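Updated May 2018

# Plastic food containers with locking lids: cleaning, drying and keeping them going

Clear containers with clip-down lids last for years if the rims and tabs are looked after. Most of the ones that get thrown out have nothing wrong with the box. The lid has warped, the seal smells, or one tab has snapped. The notes below cover the whole job, from washing to storing, and a few uses for boxes that are past carrying soup.
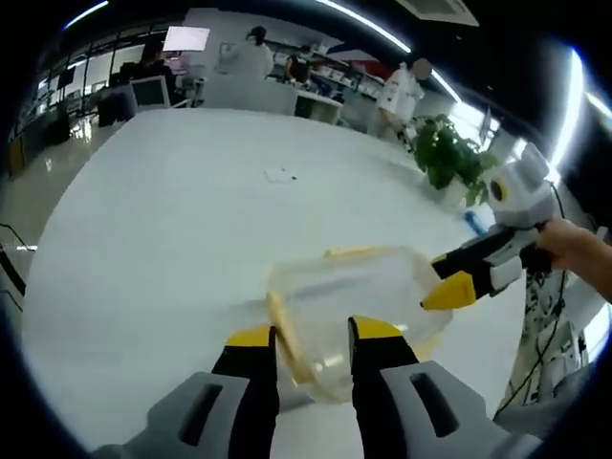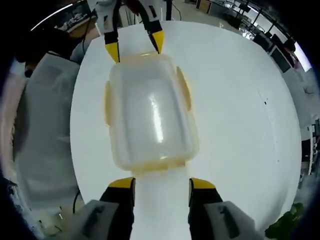

Drying is where most of the trouble starts. A box that goes back in the cupboard with water in the rim will smell stale within a day or two, and the smell gets into whatever is packed in it next. Wipe the outside, shake out the inside, and set the box base up on a flat surface, the way the frosted one is sitting on the round white table. A yellowish rim like the one on that container makes it harder to spot old grease, so run a finger along it before you call it clean. Prop one edge on a spoon handle so air can get under. Without the gap, a box on a smooth tabletop seals itself down and stays damp for hours.

## Washing

Take the lid off and wash the two parts separately. If the lid has a loose seal, take that out too. Use the handle end of a teaspoon or a wooden toothpick. A knife will nick the rubber, and a nicked seal leaks.

Use warm water, ordinary dish soap and a soft sponge. The green scrubbing side leaves fine scratches, and scratched plastic goes cloudy and holds color. For the corners, an old toothbrush does better than any sponge.

For greasy boxes, wipe them out with a paper towel before they go in the water. Put a squirt of soap in the dry box, rub it around with your fingers, then add hot water from the tap. Soap works on the grease much better before the water goes in. Rinse and feel the inside with a clean finger. If it still drags or feels slick, do it again.

In the dishwasher, put boxes and lids on the top rack only. Wedge the lids between two plates' worth of prongs so they stand up. A lid that falls flat over the heating element will come out curved and won't close again.

## Stains

Tomato and turmeric are the worst. A paste of baking soda and a little water takes out a fresh stain. Spread it on, leave it for 15 minutes, rub it gently and rinse.

Older stains can go outside. Wet the box, set it in full sun with the open side facing up, and leave it for an afternoon. It fades tomato a good deal and turmeric almost completely. It does nothing for scratches.

To keep from staining a good box in the first place, wipe the inside with a few drops of cooking oil before you put sauce in. Let hot sauce cool first, too. The box that gets hot curry poured straight in will be orange for good.

## Smells

Onion and garlic sit in the seal more than in the box. Soak the seal by itself in a cup of water with a spoonful of white vinegar, leave it overnight, and rinse it well. If the box itself smells, crumple a sheet of newspaper into it, close the lid and leave it for two days. Dry coffee grounds in a saucer work the same way.

Store boxes with the lids off. A closed box keeps whatever smell it had.

## The tabs

Tabs break at the hinge, where the plastic is thinnest. They break sooner if they are forced when cold. Let a box from the freezer stand on the counter for 15 minutes before you open it.

Close opposite tabs together, one with each hand, pressing evenly. If you close one side fully and then force the other, the lid is pulled crooked and the second hinge takes all the strain. Open them the same way.

A white line across the hinge means it is close to going. Move that box to dry goods, where it won't be opened three times a day. Glue doesn't hold on a hinge, and we have tried several kinds. A wide rubber band around the whole box works fine for rice or lentils.

If a tab has come off cleanly and the box has four of them, the lid will usually still stay on. It won't be watertight. Don't carry it in a bag.

## Which brand to buy

We have used boxes from Ondside and from Plokdale in our kitchen, along with plenty that have no name on them at all. The Ondside lids have a seal that comes out easily. The Plokdale boxes stack better and take up less room, but the seal is fixed and needs the toothbrush. Neither one is much good after its lid has been in the microwave closed.

Whatever you buy, stick with two or three sizes from one line. A mixed cupboard wastes more time than it saves money. Before buying a set, take one box out, press a thumb in the middle of the closed lid and let go. It should spring back. Turn it over and check that the base is flat, or it will rock on the shelf and slide off the stack.

## Storing

Nest the boxes by size with the largest at the bottom, and stand the lids on edge in a separate bin, like files. A dish rack that has lost its feet makes a good lid holder. So does a magazine box from the office supply aisle.

Matching lids is easier if you mark them. Put the same small number on the base of the box and the inside of the lid tab with a permanent marker. It washes off after a couple of months and needs redoing. Nail polish lasts longer. Keep it on the outside, away from food.

Twice a year, take everything out and pair it up. We do ours in October, before the holiday cooking, and again in spring. Last time we had 26 boxes and four lids that fitted none of them. Lids without boxes can go under flowerpots as saucers if they have a raised edge. Boxes without lids go to the workshop.

## Freezing

Leave a finger's width of space at the top for anything wet. Soup expands, and it will push the lid off its tabs or split the corner. Cool the food completely first, and put the lid on only when no more steam is coming off.

Label on masking tape, not on the box. Write the contents and the month. Stick the tape on while the plastic is dry and at room temperature, as it won't hold on a cold surface.

To get a frozen block out, set the base in warm water for a minute and flex the long sides slightly. Don't bang it on the counter. Cold plastic cracks at the corners, and small cracks are hard to see until the box leaks in the refrigerator.

## Boxes past food use

A cloudy or cracked box is still a good box for other things.

- Screws and wall plugs, one size to a box, with one of the screws taped on the lid.
- Paintbrushes between coats. Wrap the bristles in plastic film first and close the lid.
- Seed packets, with a spoonful of dry rice in a twist of paper towel to take up damp.
- Sewing things, buttons especially, as you can see through the side.
- Shoe polish and its rags, kept apart from everything else.
- A drip tray under the oil bottle. Use the lid, raised edge up.

Once a box has held anything from the workshop, don't let it back into the kitchen. Cut a notch in the rim with scissors so there is no mistake about which ones those are.

## Questions that come up

**The lid went curved in the dishwasher.** Put it in a bowl of very hot tap water for a few minutes, lay it on a flat counter and set a heavy pan on top until it is cold. It comes back about half the time.

**There is black in the groove under the seal.** That is mold. Soak the seal in vinegar and scrub the groove with the toothbrush. If it comes back after a week, replace the lid or give the box to the workshop.

**The box feels sticky even after washing.** Old plastic does this when it starts to break down, and washing won't fix it. Stop using it for food.

**The lid won't come off after reheating.** The air inside has cooled and is pulling it down. Lift one corner with the handle of a spoon, slowly, and it will let go.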